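Our project was a review of the Galang two-arm kit, which Merka lends to student groups for a term, and we were asked to say whether a small share house or an aged care laundry would get much use out of it. Zubaida Jafri wrote the task list, Krisztina Kelemen looked after the set-up, and I did most of the note-taking (and most of the tea!).

Unpacking was friendlier than we expected. The manual is a hefty 207 pages, but only 7 of them matter on the first day, and the rest can wait. We ran 38 trials with clothing on a soft grey surface, which the manual warns is harder than a bench – cushions give a little, and so does your confidence.

The grippers and the red clothing, at two moments:
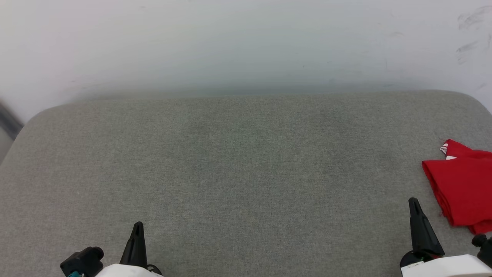
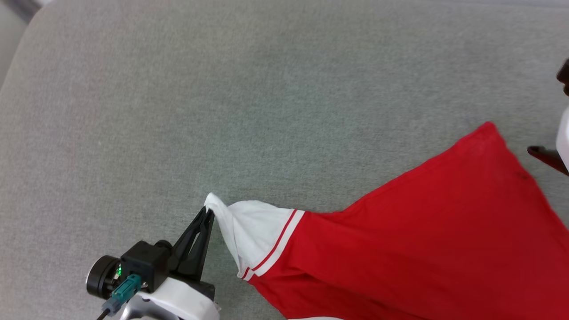
Our favourite part of the kit was the fingers, slim enough to take hold of a thin bit of cloth without bunching up everything near it. We were less keen on the software, where changing one setting meant going back through three menus, and Olga Villanueva has kindly passed that on to Merka for us. We would still borrow it again in November.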